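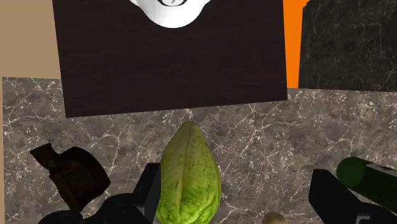

Notebook, Trollelum ward study — entry for May, started 09:40

Coding of the leaflet set resumed. Tuulikki K. and I are now working from the same codebook (version 4). Previous entries used version 3, in which "attack" and "contrast" were one category. Anything coded under version 3 must be redone before it goes into the tables. I have moved those sheets to the back of the binder and put a line through the front page of each.

Material: 200 items of campaign text from the Trollelum council contest. Leaflets, candidate posts, and transcripts of the two hustings. The posts were pulled by Julletti, which drops line breaks and sometimes runs a quoted sentence into the candidate's own. This matters for us. If a candidate quotes an opponent's insult in order to reject it, the insult must not be scored against the person quoting.

Unit of coding is still the sentence. We discussed going to the paragraph and decided against it. A paragraph in these leaflets often begins with bin collections and ends with a remark on somebody's character, and one code for both loses the thing we are trying to measure.

Rules agreed this morning:

Contrast: names or clearly points to an opponent and disagrees with a vote, policy or stated position. "She voted to close the Leinonen Road library" is contrast, however bluntly put.

Attack: concerns the opponent's honesty, intelligence, appearance, family or motives. Motives are the hard part. "He voted for it to please the developers" has a vote in it and a motive in it. Under version 4 it goes to attack.

Mockery: nicknames, sarcasm, mimicry of speech. Can be coded together with either of the above.

Call for civility: any sentence asking others to improve their tone. Coded separately, even where the next sentence is an attack. There are several of these pairs in the hustings transcripts and I want to be able to pull them out later.

11:15. Trial run on 21 sentences from the second hustings, coded separately by the two of us and then compared. We agreed on 18. The three disagreements:

Sentence 6, "I will let residents decide what sort of person does that." Tuulikki K. had attack, I had contrast. The vote is in the sentence before. Read alone it is about character. Changed mine to attack.

Sentence 13, a rhetorical question about whether the sitting member owns a map of the ward. I had mockery only, she had mockery and attack. Not settled. A fair reading is that it accuses him of not turning up, and absence is a matter of record, so contrast is also possible. Left open with a query mark.

Sentence 19, an apology. "I am sorry if anyone was offended by what I called him." We have no code for apologies. She put it under civility, I left it blank. Proposal: add a code for apology, with a yes/no column for whether it is conditional. I would rather do this now than at item 150.

Raw agreement looks good but most of the sample is plain policy statement, which is easy and pushes the figure up. We need the chance-corrected figure before saying anything to Niskanen. I will run it on a larger batch with more of the posts in it — they are much rougher than the leaflets and will test the attack/mockery boundary properly.

14:05. Stostico import failed twice. Cause: curly quotation marks in the Julletti export, read as field ends. Replaced with straight ones in a copy of the file, original untouched. Third import went through. Row count matches the sheet. Check that apostrophes in surnames have survived.

Tuulikki Niskanen asked by email whether we can say that one side "started it". From this design, no. The posts carry times but the leaflets do not, and delivery ran over days and differed by street. We could do order of reply within the posts alone. That would be a separate small table with its limits stated under it. I have told her so and had no answer yet.

She also wants the letters page of the local paper included. Those are supporters, not candidates. My view is that they belong in a different study. If they do come in, they need a speaker column, and the totals for candidates must be kept apart.

To do:
Write up the apology code, circulate as version 4 with a note, or call it 5? Ask T.K.
Recode the version 3 sheets, leaflets first.
Decide sentence 13.
Find the missing reverse side of the green leaflet. Only the front was scanned.

16:30. Stopped at the end of the first hustings transcript.

Shares: 4
Comments: 0

This site uses cookies to remember your settings. Accept | Manage preferences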